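Kuvodano Building, Arroyo Campus
Shared Kitchen and Break Area Inspection
Checklist with inspector's comments

Inspection date: Sat 16 May
Inspected by: Ese Adebisi, Facilities Safety
Reviewed by: Hanna Chornovol, Building Operations
Areas covered: Ground floor kitchen, second floor kitchen, annex break room, vending alcove
Ratings used: S = satisfactory; C = correct by the next inspection; I = correct immediately

Section A. Exits and walkways

A1. Exit doors open fully and without a key from the inside. S
A2. Exit signs lit. C
Comment: The sign over the annex door is lit on one face only. The dark face is the one seen from the corridor. Work order submitted to Irnov, the electrical contractor for the building.
A3. Walkways clear to full width. I
Comment: Eleven cartons of paper cups were stacked in the passage between the ground floor kitchen and the loading door. The cartons were moved to the dry store during the inspection. The same finding was recorded in September. Deliveries must be signed for and put away on the day they arrive, and the kitchen lead is responsible for seeing that this is done.
A4. Floor surface sound, no raised edges. C
Comment: The vinyl is lifting at the threshold of the second floor kitchen. It has been taped down before and the tape has worn through. Replacement of the strip is requested; further taping will not be accepted.
A5. Mats lie flat. S

Section B. Fire protection

B1. Extinguisher present, correct type, gauge in range. S
B2. Extinguisher tag current. C
Comment: Monthly initials are missing for two months on the second floor unit. The annual service is in date.
B3. Fire blanket mounted and reachable. S
Comment: The ground floor blanket has been moved from behind the refrigerator to the wall by the door, as requested last time.
B4. Smoke detector clear and uncovered. S
B5. Sprinkler heads free of storage within the required clearance. I
Comment: Boxes of holiday decorations were found on top of the tall cabinet in the annex, almost touching the head above. Removed on the day. The top of this cabinet is not a storage location and a label to that effect will be fixed to the door.

Section C. Electrical

C1. Outlets near sinks protected and tested. S
Comment: All tripped and reset on test.
C2. Cords undamaged, plugs tight. C
Comment: The kettle on the second floor has a cracked plug body. It was tagged and taken out of service. A request for a new kettle is with purchasing.
C3. No extension cords in permanent use. C
Comment: One cord was feeding the microwave in the vending alcove. The rated load of the cord is below 1538 watts, the figure marked on the back of the appliance. The microwave has been unplugged until an outlet is fitted. Staff in that area may use the ground floor kitchen in the meantime.
C4. Panel access clear. S

Section D. Cooking appliances

D1. Appliances stand on a stable, heat-tolerant surface with space on all sides. S
D2. Crumb trays emptied. C
Comment: The toaster in the annex had not been emptied for some time. The weekly cleaning sheet was initialed for every week regardless. Kitchen leads are reminded that initials confirm the task has been done.
D3. Combustible items kept away from heating appliances. C
Comment: Paper towels, pot holders, cloths and sponges are to be kept well clear of any toaster, toaster oven or hot plate — including when the appliance is switched off. A roll of paper towels was standing against the ground floor toaster and was moved to its holder.
D4. Doors, knobs and handles secure. S
D5. Appliances unplugged at close of day. Not assessed
Comment: The inspection took place during occupied hours.

Section E. Food storage and hygiene

E1. Refrigerator at or below 40°F. S
E2. Refrigerator log complete. C
Comment: Readings are entered for weekdays only. The Zestura food safety procedure, which the building adopted last year, calls for a reading on each of the 365 days. A recording thermometer would satisfy the requirement and is recommended.
E3. Contents labeled with name and date. C
Comment: Fourteen unlabeled containers discarded. Notice had been posted for a week.
E4. Dish sponges replaced weekly. S
E5. Hand soap and towels supplied at each sink. S
E6. Trash emptied and lids in place. S

Section F. First aid and notices

F1. First aid kit stocked. C
Comment: Burn dressings expired in the second floor kit. Replacements were supplied from the main store.
F2. Emergency numbers posted. S
F3. Occupancy notice posted. S
F4. Incident book available. S
Comment: Two entries since the last inspection, both minor. One concerns a scald from the hot water tap on the ground floor. The mixing valve was adjusted and the temperature now holds steady on test.

Summary

Two items were rated for immediate correction (A3, B5) and both were closed during the visit. Items rated C remain open and are assigned to the kitchen lead for each area. Written confirmation is due to Building Operations within 15 working days.

Estimated cost of the threshold strip, kettle and new outlet is $800, to be charged to the general maintenance account. Any amount above this requires the approval of Hanna Chornovol before work is ordered.

Copies of this report are to be posted in each kitchen and kept there until the next report replaces them.
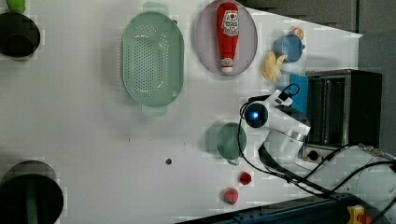

Questions about a rating should be sent to Ese Adebisi in writing, giving the section letter and item number. A rating may be reviewed on request — the item itself stays open while the review is under way.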